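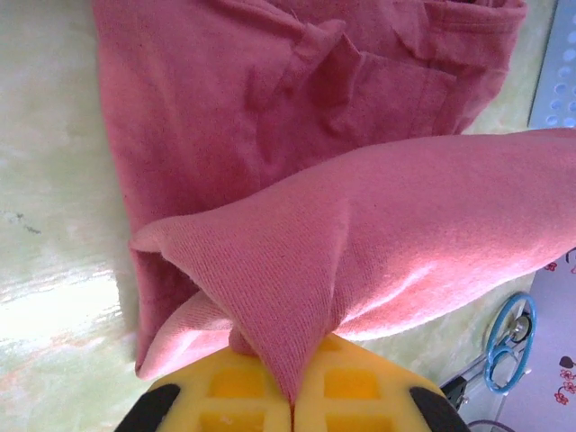 Soon-im Um thinks we grip too much cloth per pinch and that's where the skewed folds come from. Wants a smaller bite, fingertips only. Could be. Tried it after lunch, see below.

Notebook, January, 2:40 pm

Pink garment again, two-arm fold, Arnell policy retrained on 299 demos. Old pinch depth first, then 5 mm shallower. Seed 1883 for both so the start poses match. Shallow bite drops the cloth more on the left arm – but when it holds, the edges come out straighter. Not enough runs to say more then that.

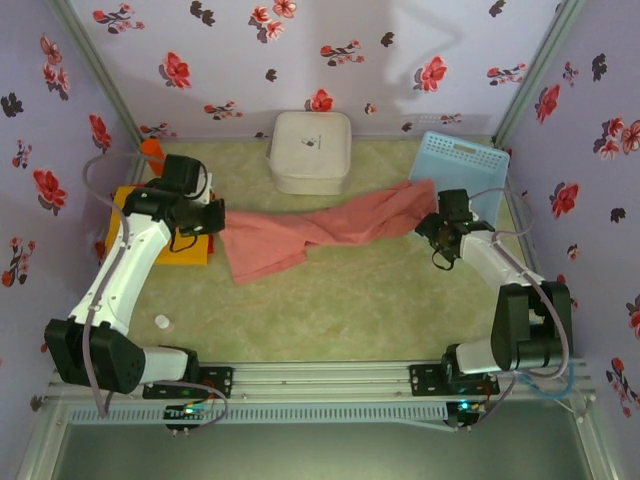 Stretch step is the other suspect. Both arms pull outward at the same speed and the middle bunches up into a rope, then the lay-down just presses the rope flat. Da-eun Ahn's fix is to add a lift before the pull. Put it in as a flag in Token, off by defualt. Kimutai still has to check the torque limit on the wrist. 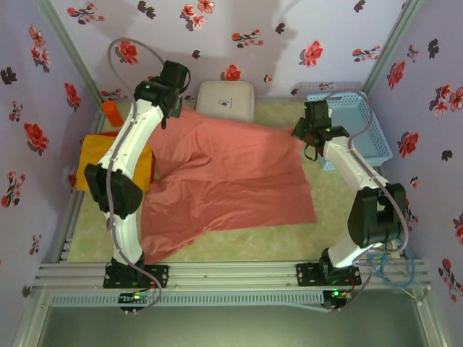 Both grippers at the top corners, cloth still wrinkled.

To do: 2 more batches with lift on. Relabel the corner keypoints, Do-yoon has the script. Ask Seon-mi if Busar logs keep finger width.

Recent entries
Seok calibration, left wrist
Corner detector on dark cloth
Towel folds, failed runs
Cable routing again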